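About Hultton House

Hultton House is an independent residential college for secondary and tertiary students who must live away from home in order to study. The College was established to serve families in rural and remote districts, and it continues to give priority to applicants whose nearest suitable school or campus lies beyond a reasonable daily journey. Residents attend a range of partner schools and institutions during the day and return to the College for meals, supervised study and recreation.

The College is a registered not-for-profit organisation. It is not affiliated with any church or political body, and it enrols students of all backgrounds.

Our History

The College takes its name from the Hultton homestead, the original dwelling on the site, which was converted for student accommodation and now contains the administration offices and the library. The first intake of residents occupied a single upstairs corridor. Demand for places soon exceeded the capacity of the building, and two further residences were constructed on the land behind the homestead.

Orkar Wing was completed first and houses senior residents. Cocco Wing followed, and is reserved for students in their first and second years at the College. The two residences are joined by a covered walkway leading to the dining hall. The old dairy, which stands on the eastern boundary, was restored as a music room and is available for private practice until 9 pm.

The College has accommodated 686 residents since its foundation. Many have returned as tutors, and a number have since enrolled their own children.

Governance

Hultton House is governed by a Board of Directors, which meets in January of each year to approve the budget and to receive the Principal's report. Directors serve without remuneration. Day-to-day management is delegated to the Principal, Tullio Melis, who is supported by a Head of Residence in each wing and a Director of Studies.

Mr Melis was appointed following a career in regional boarding schools. Under his leadership the College has revised its pastoral care framework, extended the hours of the evening tutorial program and introduced a formal leave procedure for long weekends and harvest periods. Residents and parents are welcome to raise matters with him directly, by appointment.

Study and Pastoral Care

Supervised study takes place in the library and in the common rooms of each wing. Tutors are available in mathematics, English, the sciences and accounting. Residents who require assistance in another subject should speak to the Director of Studies, who will endeavour to arrange it.

Each resident is assigned to a staff mentor on arrival and remains with that mentor for the duration of the enrolment – an arrangement the College considers central to its work. Mentors meet residents fortnightly and provide a written report to parents or guardians at the end of each term.

The College publishes a magazine, Filter, which is written and edited by residents. Contributions are accepted from past residents, and back issues are held in the library.

Accommodation

The College offers 60 places, all in single rooms. Every room is furnished with a bed, desk, bookcase and wardrobe. Residents supply their own bed linen, towels and personal items, and are encouraged to bring things from home that will make the room their own. Linen and drinking vessels should be clearly labelled. Laundries are located on the ground floor of both residences.

Rooms are allocated by the Head of Residence before the beginning of the academic year. Requests to change rooms are considered at the end of each term. 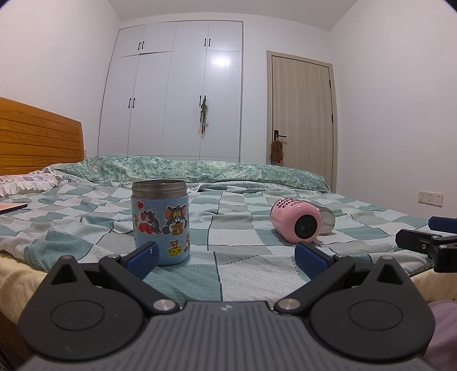

Admissions

Applications are accepted throughout the year, although most places are filled before the commencement of first term. Applicants are asked to provide recent school reports, a character reference and a brief statement of their reasons for seeking residence. An interview is held with the applicant and, where practicable, a parent or guardian. Families travelling long distances may request an interview by telephone.

A limited number of bursaries is offered to families experiencing hardship due to drought, flood or fire. Bursary applications are treated in confidence and are assessed separately from applications for residence.

Visiting the College

Tours are conducted during term by arrangement with the Registrar, whose office may be reached on extension 609. Visitors are asked to report to the homestead on arrival. Parking is available beside the old dairy, and the gravel drive should be kept clear for deliveries.

Page last reviewed 13/02/2021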